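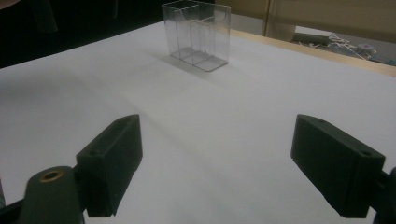
Lost grip on clear box, left unit only

halvorsen_l
Hello all, and apologies in advance for the ramble. We've been collecting two-handed pick-ups of a clear two-compartment box with a pair of the Kincaid hand-held grippers, and on Thursday I finally sat down with the logs. Out of 220 runs, 36 have the left unit reporting "closed, holding" when it was holding nothing at all! The right unit is as good as gold. Firmware is the same on both and I've swapped the cables over twice. Has anybody met this before?

gwilym_g
Poor you, that's a miserable one to find after the fact. I'd bet my lunch on the box. Clear walls on a white top are horrid for any tracker, and ours (a Vestus, older than yours) used to lose a clear tub every time the sun went in. Put a strip of coloured tape round the rim and try again.

mansa_a
I don't agree, Gwilym, sorry. If it were the box, both sides would suffer, and Loretta says the right one is fine. I'd look at the finger screws on the left. Mine crept loose over a month or so and the closed position drifted along with them, very slowly, so I never noticed it at the time. Could we see how you hold them?

halvorsen_l
Of course, both hands over the board, box behind:
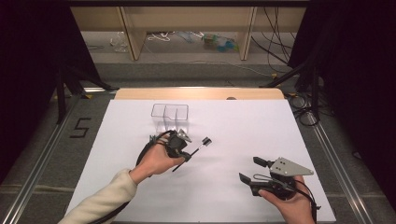 Things I've tried so far
1. Re-zeroed both units with the fingers fully shut.
2. Restarted the logger between runs.
3. Tape on the rim, as Gwilym suggested. Still three bad runs before tea, I'm afraid.

gwilym_g
Well, that's my lunch gone. I still say clear boxes are a nuisance, mind.

mansa_a
Do check the screws before you re-zero again, or you'll only be saving the wrong position. And please don't bin all 36 runs. Mark them as failed and keep them, they're useful.

cletus46
Not sure I'd keep them, Mansa. A false "holding" is a safety matter if that data ever ends up driving a real arm near people. I'd pull them out until the cause is known.

halvorsen_l
Fair points both, so I've moved them to a separate folder for now. Here's the other view Mansa asked me for by message, fingers apart:

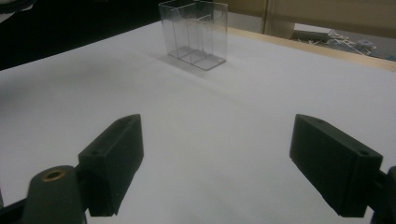 Gripper view, fingers open, box at the back.

mansa_a
Lovely, thank you. I can't judge tightness from a photo, so it'll have to be a screwdriver, a quarter turn at a time. Let us know how you get on!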